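Field Logistics Coordinator, Zatari (fixed term)

Closing date: Sunday, January 21, 2024

Stornen is a medical relief organisation supporting clinics and small hospitals in places where public health services have broken down. We are looking for a logistics coordinator to join our team in Zatari on a contract running until the end of August, with a possible extension depending on funding.

The project supports 3 clinics and a 10-bed stabilisation room. Between them they saw 692 patients in their busiest week last year, most with chest infections, burns or untreated diabetes. 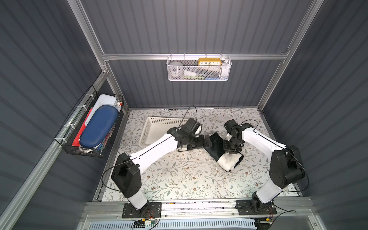

The coordinator reports to the head of mission and manages the warehouse, the vehicles and the cold chain. You will spend most of your time in Zatari, with regular trips to the clinic at Pacheco. The road there is poor and travel depends on clearance, which is often given on the morning itself.

Main duties

Keep stock records for drugs, dressings and equipment, and send the monthly order to our supply office in Astano.
Check fridge temperatures and generator fuel at every site.
Plan vehicle movements with the security focal point.
Supervise the storekeepers, drivers and guards.
Look after water and waste at the clinics, including the burn pit at Pacheco.

What we ask for

At least two years in humanitarian or medical supply work. Experience of handling cold chain goods. Good written and spoken English; Arabic is a strong advantage. A full driving licence. You must be able to live in shared housing with limited free movement and an evening curfew. 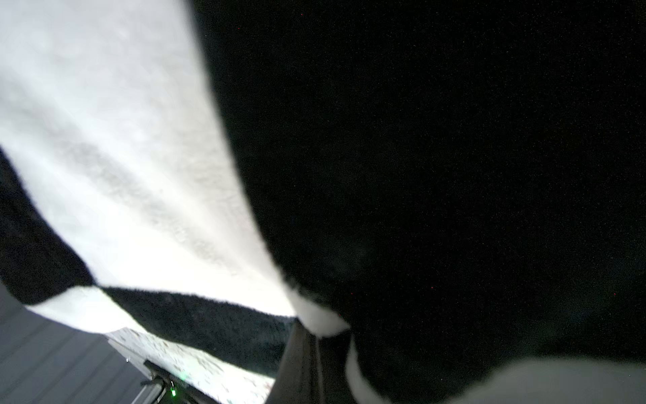
Ines, writing at the end of her own contract in the post, told us that the ordering took up more of her week than she had expected, and that whoever comes next should ask for a full stock count before signing the handover. She added that the storekeepers know the system well and are worth listening to.

Terms

Monthly salary according to the Stornen field scale, plus a living allowance of 550 euros. Flights, visa, insurance and housing are covered. Rest leave is given every eight weeks. This is an unaccompanied post.

To apply, send a CV and a one-page letter through the vacancies form, quoting "Logistics Zatari". Interviews are held by video call, with a short written test on stock planning. Only shortlisted candidates will be contacted.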